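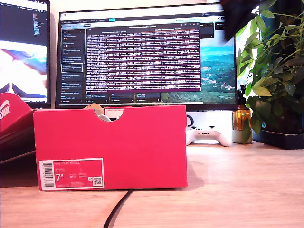

Nike Court Royale, size 7.5, label side forward on the desk.

About Plorkberg

Plorkberg records and stores boxed footwear for private owners and small resellers. We take in pairs with their original boxes, write up the condition of both, and keep them on numbered shelves until the owner asks for them back or sends us a buyer's address. We do not buy shoes and we do not set prices.

The company was started by Telma Riquelme, who had spent several years handling returns for a shoe wholesaler, and Nisha Dwivedi, who wrote the stock database we still use. The first shelves were in Telma's spare room. We moved to our present unit on Vurach Street in June and finished transferring stock the same month. Current capacity is 866 boxes on the main shelves, plus 216 oversize positions for boots and high-tops in tall cartons.

What we record

Each pair gets one record. The record is built from the box label first, then from the shoes. From the label we copy the model name, color and style codes, printed size and barcode number. Size conversions are copied only if the owner sells abroad. Where a label also carries a QR code, we note that it is present and whether it scans. We do not follow the link.

Label text is entered as printed, including abbreviations and odd spacing. If the label and the shoe disagree (most often a left and right from different sizes, or a replacement box), both values are kept and the record is marked "mismatch." A mismatch is not a fault finding. Many owners already know.

Box condition has its own section, separate from shoe condition. We check the following:

Corners, all eight, lid and base.
Label edges, lifting or torn.
Finger cutout, where the box has one. The cardboard tends to split at the two ends of the curve.
Stickers added after manufacture. We leave them in place and transcribe them if legible.
Tissue, present or missing, and whether it appears to be the original.
Lid fit.

Shoe condition is written in plain terms: toe, upper, lining, insole, outsole, laces. We do not use a ten-point scale. We tried one in our first year and two people rarely gave the same pair the same number.
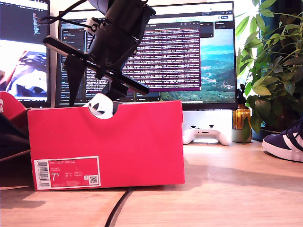
Record desk, with a boxed Court Royale and a navy sneaker with white stripes at the right.

The desk

Records are written at a desk and not at the shelves. A pale wood surface shows scuffs and dust from dark outsoles clearly, and the large monitor lets the written record and the previous photographs stay open side by side. One pair is written up at a time. Other pairs may wait on the desk but their records stay closed.

Owners sometimes ask about cleaning. We wipe dust from box lids with a dry cloth and do nothing else unless instructed in writing. Tape residue, pen marks and price stickers stay as received.

Storage

Boxes stand on their bases, lids on, never more than 2 high. Shelving is the Stanano steel type with solid decks; wire decks leave lines in thin cardboard. Heavy cartons go below waist height. Boxes without lids are accepted but are placed in a clear outer sleeve, which is charged at cost.

Stock is audited by shelf, not by owner, so an audit entry on your account does not mean that anything was wrong with your pairs.

Limits of the service

We do not authenticate. A record from Plorkberg states what the label says and what condition the item is in. It should not be presented to a buyer as proof of origin. For authentication we can forward a pair, at the owner's expense, to Triệu, who will issue their own report.

The minimum account is one pair. The maximum for a private account is 110 pairs, after which the reseller terms apply.

Contact

Intake, collections and shelf queries: Telma Riquelme
Records, exports and account access: Nisha Dwivedi

Visits are by appointment. Please bring the account number and, for collections, the shelf numbers shown on your record.

Page last revised 2022-08-07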